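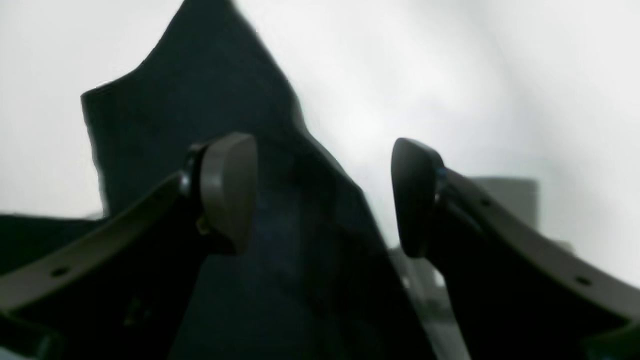

Giltanum Teaching Robotics Lab, Dept. of Mechanical and Control Engineering

Handout 6: Showing the arm a cloth task
Notes from lecture + what you need for the lab. Updated July 15, 2018, toss the June version, the file names changed.

Read before you come in. Bench time is short and I don't want to spend it on setup.

What we're doing

Teaching from demonstrations. You do the task through the arm, software records it, later a model is trained to copy what you did. No waypoints, no scripts. Whatever you do with the arm is the lesson, incuding your bad habits.

Task for this unit is dark cloth on a white table. Pick it up, lay it flat, let go clear of it. Sounds easy. Cloth has no fixed shape, so "grasp at x, y" from Handout 4 is useless here. Same corner, different lump every time.

Two ways to show it

By hand (kinesthetic). Arm goes limp except for gravity comp, you hold the wrist and push it through the motion. Good: you feel the contact, you know when the cloth is dragging. Bad: your hands and sleeves get in the camera views, and the model will happily learn your sleeve. Also tiring.

By remote (teleop). You move a leader, the arm follows. Good: clean views, nothing in there that won't be in there at test time. Bad: no feel at all on our setup, so people squeeze way too hard and close too late. There is lag. Small but you'll notice it on release.

Rule for this course: first session by hand, to get the motion into your head. Everything you turn in is teleop. Don't mix the two in one folder!! The Pleststead group did and had to sort it all out again.

Wrist view

The wrist camera is most of what the policy gets to work with up close. So learn to read it. Before you record, drive the whole task once watching only the wrist view, don't look at the table. If you can't tell from that view where the edge of the cloth is, neither can the model.

Dark fabric is hard. Folds disappear into each other. What you can rely on is the outline against a light background, so come in from a side where you can see the outline. Pads on both sides of the fabric, then close. Slow down before contact, not during.

If exposure is on auto turn it off. It hunts when the cloth fills the view and then your first and last few seconds look like two different rooms.

Start-up checks

Do these in order, every session, even if the last pair says it's all fine.

1. Walk the cables. Anything hanging where the arm can reach it gets moved now. A snag ruins the episode and maybe the connector.
2. E-stop within reach of the person NOT driving. Press it, release it, re-enable.
3. Fingers fully closed, zero the gripper, then open. Skip this and your opening width is wrong in every file.

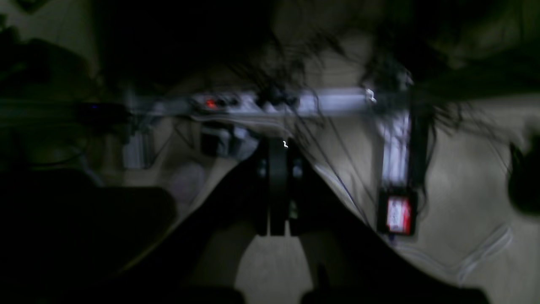
4. Check that every camera is live and not frozen. Wave at it. A frozen stream still saves, you'll just have one picture repeated.
5. Start the recorder, do one throwaway episode, play it back. Then start for real.

Recording

Target is 80 good episodes per pair. 58 is the minimum for a passing grade on this part, below that training falls apart and I can't mark the rest. Episodes run 20 seconds max, recorder cuts off by itself.

Start each one from the home pose. Vary the cloth: turn it, shift it, fold a corner under, bunch it up. Don't vary yourself. Same approach side, same order of moves. If one partner goes left edge first and the other goes right edge first the model averages the two and goes for the middle, where there's nothing to grab.

Pauses count as data. If you stop to think, the arm learns to stop. Hesitated more than a moment, delete and redo.

Failed grasps: keep a miss if you recovered smoothly, tag it "recover". Dropped it and gave up, delete. 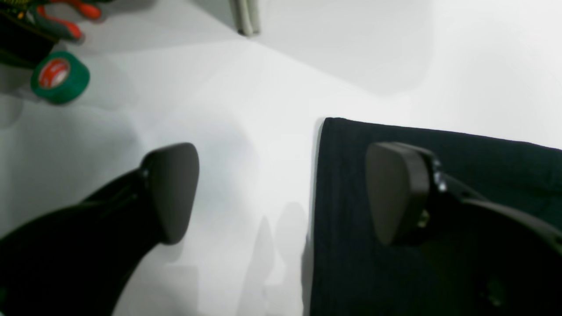
Release is where most of you lose points. Open all the way, lift straight up, then move off. If you slide sideways with the pads still low you drag the edge and undo the whole thing. Watch the shadows of the fingers on the table, best height cue you've got over teleop.

Other stuff can stay on the table if it's out of the path, a little clutter is fine and even helps. But move it around between batches. The Zamora dataset we read had the same object in the same place throughout and the policy used it as a landmark, took it away and nothing worked.

What to hand in

- Folder of episodes, named pair_task_number, no spaces
- Log sheet, one line per episode incl. the deleted ones and why
- 2 pages on what you changed between your first batch and your last. Plots optional. Don't retell this handout

Upload to the Flollesport share, not email. Files are too big for email and it bounces without telling me.

Reading for next time: the notes on action chunking, sections on horizon and smoothing only. Skip the proofs.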